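Print this page | E-mail this page
Projects > Loltar > Troubleshooting > Arm cables

How to check a snagged arm cable before you blame the software

Posted 07/09/2019 by Bianca Stoica

Our shoe rack job at Halás kept stopping with the same joint fault. The log said "position error," and everybody wanted to reinstall something. I'd look at the cable first. I have read plenty of confident advice about recalibrating your way out of this, and I don't believe much of it.

1. Hit the stop, then cut power to the arm. A software pause is not a stop, whatever the manual calls it.

2. Trace the forearm cable by hand. Look hard at any slack that can reach a shelf edge when the arm goes up.
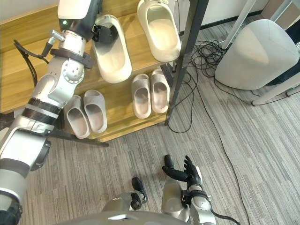 Gripper at the upper tier. Note the cable loop on the forearm.

3. Power up at the lowest speed and bring the arm toward the rack one joint at a time. Keep a hand on the stop button. Write down the angle where the fault shows up. Ours came at 42 degrees on the elbow, and again at 42 after a restart — hardly a random glitch.

4. Compare the wrist view with the head view. The wrist view is awkward to read, and I wouldn't trust it alone for clearance.
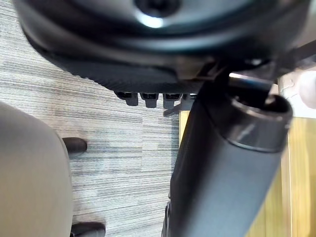 Wrist view, with carpet behind and the light wood panel at right.

5. Re-tie the slack close to the forearm, then move the joint through its full range with the power off. If the cable pulls tight anywhere, start over. Vlastimil Holub likes to leave 6 cm of play; I think that's generous for a rack this size.
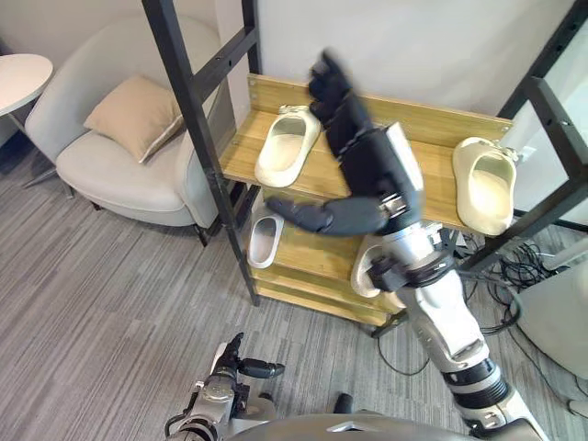 6. Run the whole job 32 times before you call it fixed. Two clean runs prove very little. Ours got through the full set, but I'm leaving the ticket open until October — the Cluneck patch went in the same afternoon, and I can't rule it out.

2 comments | 6 shares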